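Ondby Shoe Resale and Repair
Sandals and Summer Shoes: Frequently Asked Questions

What kinds of sandals do you take?

Most kinds, for adults and children. Strappy sandals, slides, platforms and closed-heel styles are all fine. We don't take flip-flops or water shoes. Both shoes of the pair have to be in the bag when it reaches us.

How clean do they need to be?

Clean enough to sell as they are. Brush off the soles, wipe down the straps and let everything dry overnight before you pack. Pairs that arrive muddy go back to the sender at the sender's cost.

What do you use on white soles?

Warm water with a few drops of Pilel, which is a plain liquid soap, and an old toothbrush. Scrub along the side of the sole, rinse the brush, and go over it again. A thick platform takes longer than a flat sole. Don't use bleach. It can turn white foam yellow, and we can't fix that afterward.

Will colored straps bleed onto the white parts?

They can, mostly red and navy ones. Use a damp cloth and clean each strap on its own, working away from the white. Blot dry before you start on the next strap. Never soak a sandal that mixes dark straps with a white upper.

How should I photograph a sandal for my listing?

Lay it lengthwise on a plain mat in a strong color, with the side facing the camera so buyers can see the straps and the height of the sole. Leave some of the mat showing all the way around. White shoes are hard to make out on a white table, and a blue mat takes care of that. Take one photo of each shoe, then one of the soles. 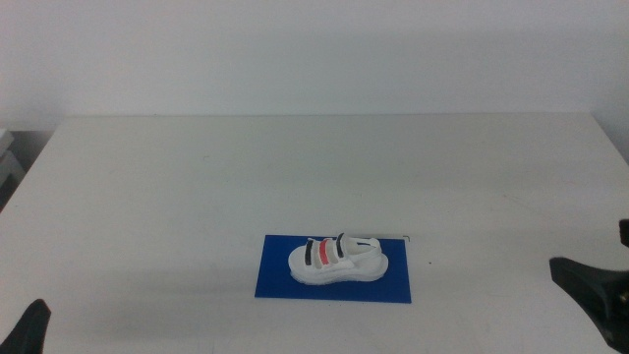

Do I have to buy a mat?

No. A sheet of craft foam or thick paper works. We sell the Jendora mat at the front counter, but any flat sheet without a pattern will do.

What should the table look like?

Plain and pale, pushed up near a plain wall. Small scuffs are fine. Wipe off crumbs and grit first, and check the back edge of the table, where specks tend to collect. 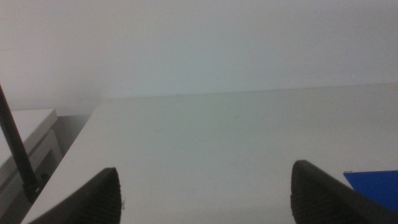
A matte white tabletop against a pale wall. Faint scuffs like these are fine.

Can I edit my photos?

You can crop them and straighten them. Please leave the colors alone — returns for "wrong color" are the ones we see most.

How do you set the price?

We look at condition first, then brand and season. Sandals in good shape are usually listed at $20. You can ask for a different price when you drop them off.

How long do you keep them?

Listings run for 90 days. Unsold pairs can be picked up or donated. Sandals that come in after August are held until spring, and the 90 days start then.

Can you repair a loose strap?

Usually, if the strap itself is sound. The Ahmadpour workshop next door does our stitching and gluing. We'll give you a quote before any work is done.

How do I mail a pair in?

Stuff the toes with paper and wrap each shoe separately — unwrapped soles rub against the straps and leave marks. Put your seller number inside the box as well as on the label.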